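Unit 5 -- Working Safely and Tidily Around the Small Arms
Handout for the practical sessions, put together by Till Thiele

Welcome back, everybody! Last time we spent most of the hour on paperwork, and I promised you that this one would be closer to the bench, so let us start with the rules we keep at the Hinrichs lab and how they sit next to the published standards.

You will remember that ISO 10218 has 2 parts, one for the robot itself and one for the whole cell it works in. People love to read the first and skip the second. Please don't! A perfectly good arm becomes a poor cell the moment somebody puts a shelf where your elbow ought to go.

House rules for the bench

Speed stays at or below 500 mm per second whenever a person is inside the tape line. The Sodard controllers will let you go to 800, and in March a group did, with the result that we now lock the setting before class.

Say "moving" out loud before you press start, even if you are alone. It feels silly for a day or so and then you stop noticing.

One hand near the stop button during any new program. Once the program has run through cleanly at low speed, you may step back -- but stay where you can reach it.

Fingertips and what lies between them

Look over the fingertips before every session, in good light, and write down any change in the Amine log. We swap the pads at 2000 cycles or at the first chipping that reaches the contact face, whichever comes sooner. Scuffs lower down are noted and left alone.

Trays, bowls and loose cables belong outside the closing path. Leave bare table between the fingers until you mean to pick something up.

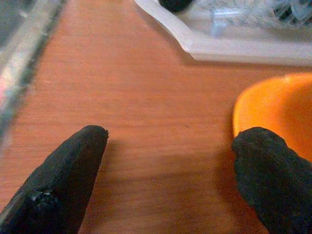 Fig. 1. Fingers open over clear table. Note the scuffed patch low on the left finger, and the orange bowl close by the right one.

For next time, please read the Hosturance checklist through to the end (it is longer than it looks, I'm afraid) and bring one rule you would change, with a paragraph on how you would word it.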